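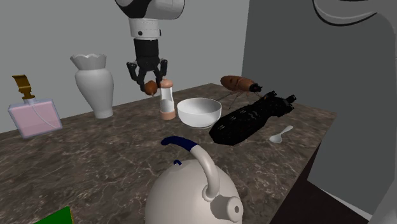
Rendered view of a robot arm above a marble-patterned table with a shaker and a white bowl.

The Verkden municipal election is held every fourth October to choose the 28 members of the town council. Voting is by party list, and any list with less than four per cent of the vote receives no seat.

Polling stations open at eight in the morning. Until the last reform the town had 40 of them, but after the districts of Posto and Wallin were joined the number fell to 19. Residents of Grendeo, which has no station of its own, vote in the school at Wallin.

Postal votes must reach the town hall by the Wednesday before the election. Counting is done by hand and is open to the public. If two lists are separated by fewer than 100 votes, either of them can ask for a second count. The new council then elects the mayor at its first meeting.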